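Utilizamos cookies propias y de terceros para mejorar su experiencia. Aceptar | Configurar | Rechazar

Pinza manual Zulten G2 para captura de demostraciones

Referencia de compra y planificación

La Zulten G2 es una pinza de mano de dos dedos, con articulaciones de eslabones negros y almohadillas azules intercambiables. Se destina a equipos que necesitan registrar tareas de agarre en viviendas y trasladarlas después a un brazo con el mismo efector final. El accionamiento es mecánico, por gatillo, y no requiere toma de aire ni controlador externo.

El coste por hora útil depende menos de la pinza que de la variedad de objetos y superficies. Conviene reservar partida para ambos conceptos desde el primer presupuesto.

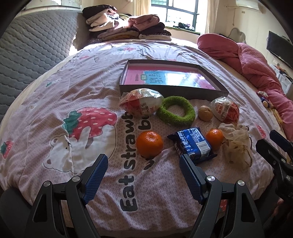
El precio de la unidad completa es de 800 euros, IVA no incluido. El módulo de registro Melleo se factura aparte, a 400 euros, y es compatible con las unidades de la serie anterior si se sustituye el soporte. Los pedidos de dos o más unidades incluyen un juego adicional de almohadillas.

Material de prueba

Para tareas de recogida sobre superficie blanda se recomienda combinar piezas de distinta rigidez y acabado: fruta con piel, frutos secos con cáscara, artículos de punto y envases de plástico transparente. Los envoltorios arrugados producen reflejos y deben figurar en el plan como categoría propia. Una mandarina y una nuez sobre un edredón estampado bastan para comprobar la apertura y la aproximación antes de iniciar una serie.

Partidas que suelen omitirse:

- Almohadillas de repuesto. Sustituir cada 1000 ciclos de cierre, o antes si el relieve presenta desgaste.
- Reposición de fruta y envases. No reutilizar piezas deformadas.
- Almacenamiento. Calcular el volumen por jornada con la resolución definitiva, no con la de ensayo.
- Tiempo de recolocación entre tomas. Wahyudi Hutapea, de soporte técnico, aconseja medirlo en una sesión corta y aplicar ese valor al calendario completo.
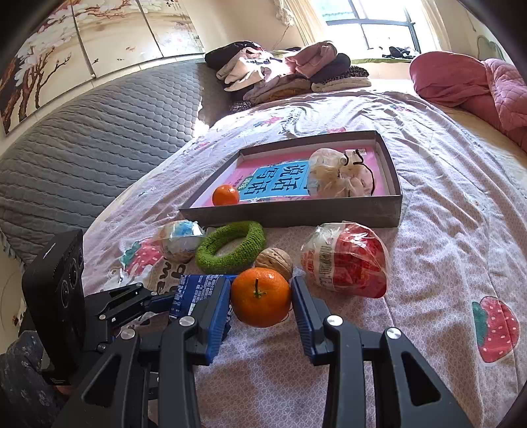

Plazos y condiciones de suministro

Las unidades en existencias salen del almacén de Sumampouw. Los pedidos con módulo Melleo confirmados antes de octubre conservan la tarifa vigente. El servicio de calibración Godik se contrata por unidad, a 100 euros, e incluye certificado de apertura y revisión de pivotes.

La garantía cubre eslabones, tornillería y gatillo. Quedan excluidas las almohadillas y los daños por caída. Para ofertas con varios puntos de entrega, indicar en la solicitud la dirección de cada uno y dirigirla a Mārtiņš Grigaitė, departamento comercial.

Tarifa revisada: 2025-09-13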